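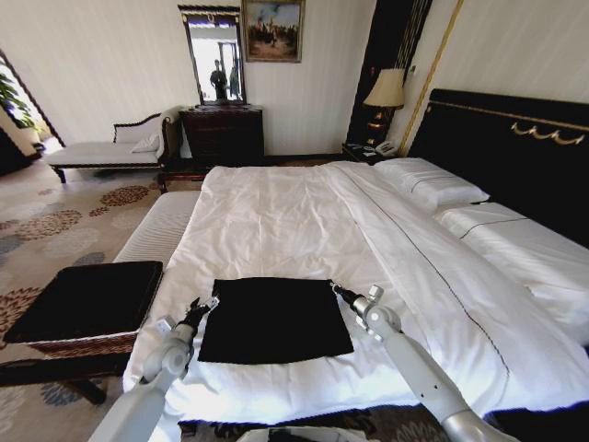 Guest Room Gallery: Bedding and Folding Surfaces

Kiltville rents its larger rooms by the week, and most guests end up folding their own clothes on the bed. The pictures on this page cover the bed, the duvet and the furniture near it. Bedding is supplied by Zevell and goes through the house laundry every Tuesday.

1. Bed and black cloth
Square black cloth laid flat on the white duvet, near side of the bed. Black headboard with gold trim. The white bench stands at the foot, and the chaise longue is against the back wall next to the dresser. For small squares, fold edge to edge and work from the two far corners. Dark items show lint from a white cover, so shake them out before they go in a drawer.

2. Shirt, laid out for folding
Black top with white lettering across the chest, collar toward the pillows. Lay the body flat first, then bring the sleeves in. Printed areas should end up on the outside of the fold, with no crease through the lettering.

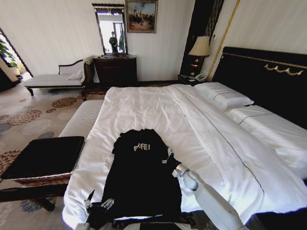 Folded tops go in the chest of drawers under the mirror. Stack them no more than 80 mm high, or the upper drawers will catch. The nightstand is kept for the telephone and the lamp. Please leave the telephone plugged in, as the front desk uses it for laundry calls.

3. Duvet, unsmoothed
White cover with soft ridges through the middle and a rounded mound toward the headboard. A cover in this state is no good as a folding surface. Pull it from the foot end, then from each side, and press the remaining air out toward the edges. 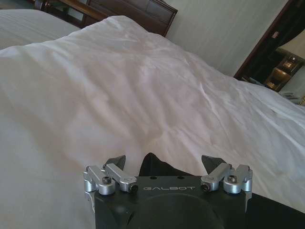
The covers are cut 260 cm wide to leave a drop on both sides of the mattress. Each room has 2 in rotation. Zevell rates the fabric for hot wash and medium press; we skip the press in summer and hang the covers instead.

Room linens: Zevell
Drawer liners and hangers: Shehu
Page last revised in June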